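Small bins, shopping bags and where to keep the spares

rustad_7
Posted in Cleaning & Storage

We've run out of proper bin liners and I don't see the point in buying more when there are 121 shopping bags in the hall cupboard (I counted them in November). How is everyone storing theirs? I've tried a drawer and a box and they both end up a mess.

Yu-ting Lam
Adhesive hook on the wall, right over the bin. Hang the spare by its handles and it's there when you change the liner. I fold the edges of the liner over the rim and put a strip of blue tape on either side so it stays put.

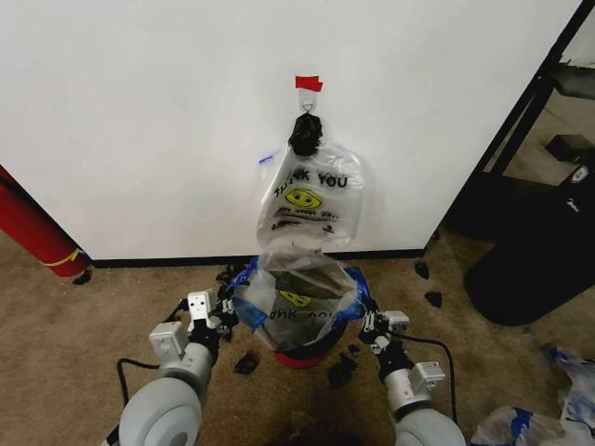
How often should the tape be replaced?
Every time the liner is changed, as it loses its stick once it's been peeled off plastic.

Modupe Onyeka
Tape seems like a waste to me. A big rubber band does the same job and lasts for years. I'd also keep the spares in the bottom of the bin, under the liner. Less to look at.

Yu-ting Lam
Tried the bottom of the bin. One leak and you've lost the lot. Bands slide off ours – the rim is too shallow.

kalutetti
I'm with Modupe on the look of it. A bag on a white wall is the first thing you notice when you walk in. I bought a Bukholm bag holder that fits inside the cupboard door and it takes plenty.

Yu-ting Lam
Fair enough, but I don't have a cupboard near that wall. I only hang one at a time and the colour doesn't bother me.
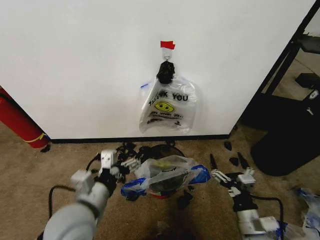

Spare bag on its hook, with a bit of red tape above.

rustad_7
Might try the hook. Will it take the paint off?

Modupe Onyeka
Pull the tab straight down, slowly. I've had Overo ones up for 10 months and the paint was fine. I still say rubber band.

rustad_7
Thanks, both. I'll put a hook up on the weekend and recycle most of the 121.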